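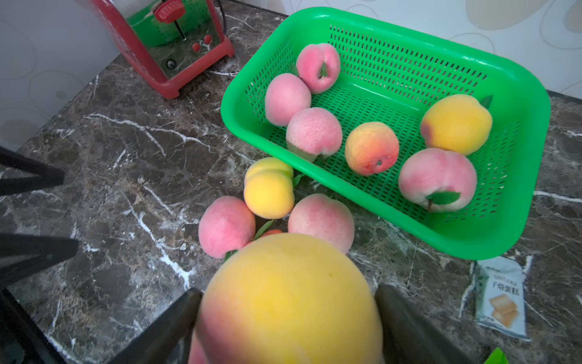 Nikau Quinlan commented that stains and etches should be kept apart from the start, and that a poultice will do nothing for an etch. Noted, and I have edited the post to match.

**Dull rings on polished dark marble after fruit juice: repair or refinish?**

Posted by Saoirse Ó Riain, August 2023

Polished dark brown marble, sealed by the installer in February with Pasik 201. There are several dull rings and one irregular patch near the sink, where cut fruit and lemon sat overnight. The marks are lighter than the surrounding stone when viewed at a low angle and close to invisible from directly above. Water beads on them normally. A fingernail feels nothing on the rings and a slight roughness on the patch.

Tried so far: dish soap, then a baking soda poultice left on under plastic for a day. No change from either. The installer (Bramotville) quoted for a full rehone of the run, and I would like to know whether spot repair is realistic before I agree to that. I have a variable speed polisher but have only used it on car paint.

---

**Corey Hoani**

That is acid etching. Marble is mostly calcium carbonate, and citric or malic acid dissolves a thin layer of it. The sealer is an impregnator. It slows absorption into the pores and gives no acid protection at the face, so beading tells you the sealer is still working and nothing else.

Treat the two kinds of mark separately.

Rings with no texture: marble polishing powder, the type with a fine abrasive and a mild acid such as oxalic. Dampen the area, make a slurry, work it with a white felt pad at low speed for a minute or so, and keep it wet. Rinse, dry, inspect from a low angle, repeat if needed. Wear gloves and eye protection and follow the label.

Patch with texture: powder alone will leave a shiny rough spot. Go through wet diamond pads first. Start at 600, widen the area slightly with each grit, finish at 2000, then use the powder. Do not start coarser than 600 unless the fingernail test is obvious across the whole patch. Use a foam-backed pad and keep it flat. Tilting cuts a dip that shows in reflected light, and the only fix for a dip is the rehone you are trying to avoid.

Use a polisher rated for wet work, on a GFCI outlet. Most car paint polishers are not.

Reseal the repaired area when the stone is fully dry. I allow 2 days. 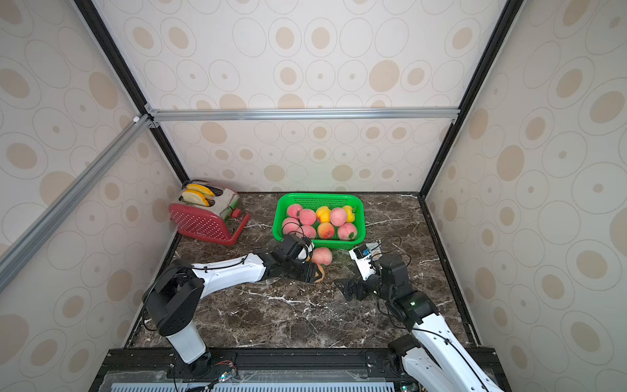 *Dark brown marble with white and gray veining.*

Veins can be softer or harder than the body of the stone, and some are filled with resin at the factory. Check them after each grit. If a vein starts to sit below the surface, stop.

---

**Heidrun Pfister**

Car wax. Fills it in and you can't see it. I do mine when it looks tired.

> **Corey Hoani:** Wax hides light etching until it wears or something hot is put on it. It also has to be stripped before any polishing.

---

**Bukola Ekpo**

Agree with the diagnosis above. Two additions.

Confirm the stone before buying pads. Some tops sold as brown marble are serpentine, and powder made for calcite marble may do little on them. Put one drop of vinegar on an offcut or on the underside of the sink cutout. Fizzing or a dull spot points to calcite. Do not test the visible face.

Do the smallest ring first, preferably one at the back. Dark stone shows every mismatch in gloss. If the test spot comes out brighter than the factory finish, you can either polish a larger area and feather it out, or accept a honed finish on the whole run. Honed marble etches just as easily, but the marks contrast less.

On the quote, ask Bramotville whether it includes the return to full polish. Paewai priced a job for me as "rehone" and the polish was a separate line.

> **Saoirse Ó Riain:** Offcut fizzed. The quote stops at honed. I will do the rings with powder and leave the patch until I have a wet polisher.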